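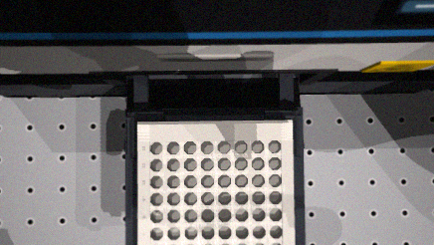
October, 11:40 p.m.

Still in the lab, if a basement with a kettle counts as one. The club has had seventy practice runs on the simulator this month and I have personally wasted 40 of them on the same move: get over the rack, find the first well, go down, come back up. A toddler with a straw could do it. Our code, which we named Likham back when we were feeling grand, goes down beautifully and half a well to the left.

Spent the evening blaming the depth estimate. Then I blamed the shadows, which have the great advantage of not being able to answer. Around nine I read line 1694 properly for the first time and found that the offset was being added twice, once by me in September and once by me in October. I have told the group chat it was "a legacy issue."

With that gone, run 3401 in the log got through the whole first row. Second row fine. Third row it stopped and reported success, so somebody's idea of finished needs looking at – mine again, I suspect.

The Nelix round is in November and they want the full plate, with random lighting, no touching the keyboard. Team Drusia has apparently been doing full plates since summer. Good for them. They also have chairs that go up and down.

Tomorrow: fix the stop condition, rerun with the grainy setting on, write two pages of the report and stop calling it "nearly written." Also ask whether Wada, our poor old laptop, is supposed to smell like that.

Missed the last bus. Walking.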